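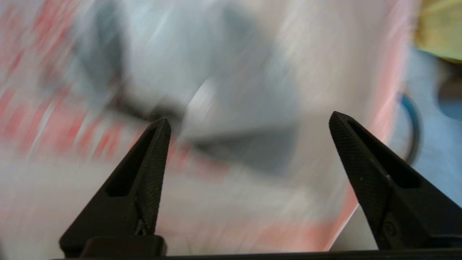

Subject: Re: [skestum-swap] Folding and packing the spring parcels

Hi all,

Bindu, yes please, do bring the shoebox pile! I had a go at the packing last night with the kitchen table cleared and I'm completely converted to rolling. I'd always folded cloths flat and squashed them in, and they came out with a hard crease down the middle. Rolled up tightly and stood on end, 11 of them went into one Lightfoot box with room on top for the seed packets — I was so pleased I unpacked it and did it again to be sure.

On 'heavy things at the bottom', I'd say jars yes, books no. Books are better stood up along one side, where they stop the whole box from sagging.

> On the swap list, Bindu D'Souza wrote:
>
> I have a great pile of shoeboxes and three rolls of brown paper if anyone wants them. Are we still doing cloths and packets together, or keeping them apart this time? My last parcel arrived with lentils all through the napkins. Also, does anyone know how to fold a round tablecloth? Mine ends up looking like a cabbage.

Together is fine by me if the packets go in a bag of their own first. Lentils get everywhere, I found some in a sleeve in March!

For the round tablecloth: fold it in half, then in half again so you have a quarter, then bring the point up to the curved edge. After that it behaves like any other cloth and you can roll it. It works beautifully on my big one, which is 200 cm across and used to live in a heap on top of the wardrobe.

I still need string, and one more box of the Cornano size if anybody has a spare. I can collect any evening after seven.

Hui-mei Chien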